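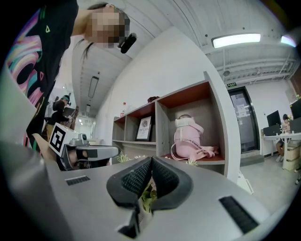

La estantería de casillas, contra pared blanca lisa.

Komo Diren: estantería de casillas abiertas para zonas de paso

La Diren es el módulo bajo de la serie de almacenaje abierto de Komo. Se vende desmontada, en un solo bulto, con laterales en tono de madera clara y traseras en marrón rojizo oscuro. La unidad probada lleva en uso desde julio.

Montaje
Las instrucciones son correctas salvo en el paso 13, donde el dibujo invierte la orientación del panel divisor. Si se sigue al pie de la letra, los taladros no coinciden y hay que retroceder. La tornillería viene en bolsas numeradas. Las excéntricas entran sin holgura; conviene apretarlas a mano, porque el tope se pasa con facilidad si se usa atornillador eléctrico. Las traseras se deslizan en ranura y deben colocarse antes de cerrar el segundo lateral.

Estabilidad
Una vez nivelada, no cabecea. El fabricante incluye una escuadra de fijación a pared, sin taco. En tabique de yeso laminado hay que comprar uno aparte. Sin anclar, un empujón lateral fuerte produce una ligera deformación en rombo que desaparece al fijar la escuadra.

Capacidad
La ficha indica 27 kg repartidos sobre la tapa. No se ha llegado a ese valor. Con carga habitual (un bote de plástico, un marco en la casilla izquierda, objetos sueltos) no se aprecia flecha. Las casillas admiten bien un cuadro pequeño apoyado en la trasera, cuyo color oscuro contrasta con un paspartú blanco. Para archivadores de palanca hay que medir antes: el fondo útil es menor que el exterior.

Acabado
La veta de los laterales es regular. Los cantos frontales están bien rematados; los posteriores, no tanto, aunque quedan contra la pared. El marrón de las traseras disimula roces, pero acusa el polvo claro, y en un pasillo con luz de techo se nota a los pocos días. Se limpia con paño apenas húmedo.

Alternativas
La Jiltus ofrece traseras desmontables sin herramienta y peor ajuste en las uniones. La Benkirane es más rígida y bastante más pesada, difícil de mover entre dos salas.

A favor: uniones firmes, traseras en ranura, tapa aprovechable.
En contra: error en el paso 13, falta el taco de pared, polvo visible en las casillas.

Publicado el 21 sep 2024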